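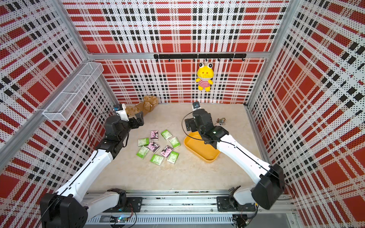

Wevlow Shared Workshop, Robotics Group — News

Last updated: June

Two-Arm Robot Build Takes Shape at Potham Workshop

POTHAM — Members of the Wevlow shared workshop have put together a two-arm robot on an aluminum rail and will show it to visitors at the June open evening, the group said.

The build took 13 weeks and was done by four members on workshop evenings. Both arms are bolted to one rail at the front of an open-sided enclosure. Each has a two-finger gripper with a small camera mounted above it.

"We wanted both arms on the same base so we only had to measure things once," said Marloes Van Loon, who led the build. "The first rail was too short and we started over."

The group is now working on picking up small, light items. Current practice pieces are pink and light green tissue packs, spread out on the floor of the enclosure at different angles, and a shallow yellow tray. Soft toys and keychains are next on the list. Soft things are harder, Van Loon said, as they change shape when the gripper closes.

The aluminum for the enclosure came from Leemans, a metal supplier in Nostunham, which let the group have offcuts at a reduced price. Members paid for the motors and cameras themselves.

Mererid Eynon, who handles the wiring, said the cables have taken more time than the code. "You need enough slack for the wrist to turn, but a big loop catches on things," she said. "I have redone the right arm twice."

The open evening starts at 7 p.m. Entry is free. Children are welcome with an adult. Parts lists and drawings will be on the table by the door, and members can copy the files at the workshop at any time.

Contact: Robotics Group, Wevlow Shared Workshop, Potham

23 shares | 2 comments

potham_pete: Is there parking at the back or only on the street?

J. from Nostunham: Would like to see the drawings for the gripper mounts — will they go online too? Can't make the evening.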